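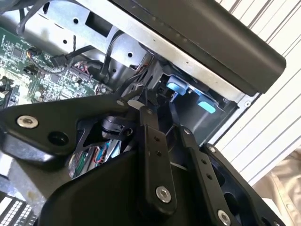
Inside an open desktop computer case.

I went to the press freedom meeting at the Drirkham library in May, mostly because Saimi Mustonen was speaking and I used to read her column in the local paper before it folded. The room was set for 200 and was a little over half full.

The subject was what happens to a small newsroom when one of its reporters gets threatened. Saimi covered the harbor contracts for years. She said the calls started after her second story and usually came in the evening. Her editor told her to write down the time of each one and take the notes to the police, and she did. The officer who took them was polite. She never heard back.

Niilo Ikonen, who edited the paper in its last 2 years, spoke after her. He said they had no lawyer on staff and no money for one. When a letter came demanding a retraction, he answered it himself at the kitchen table. He read part of his reply out loud. It was short and a bit stiff, and I thought it was fine.

Nazanin Ebrahimi had the most practical part of the evening. She trains reporters in keeping sources safe, and she handed out one sheet of paper with her advice on it. Use a separate phone for sources. Don't keep names and notes in the same place. Tell one person outside the office where you are going and when you expect to be back. She said most people manage the first one and forget the last one.

There were 3 questions from the floor before they had to give the room back. A man behind me asked why the names of the callers were never published. Saimi said she had suspicions but no proof, and she wasn't going to print a guess. He didn't seem happy with that. I think she was right, though I can see why he wanted more.

The organizers are collecting signatures for a county legal fund for reporters. They need 1000 before the council has to take it up. I signed on the way out. The sheet is still at the front desk of the library, next to the returns slot, and you need to put down your street address as well as your name.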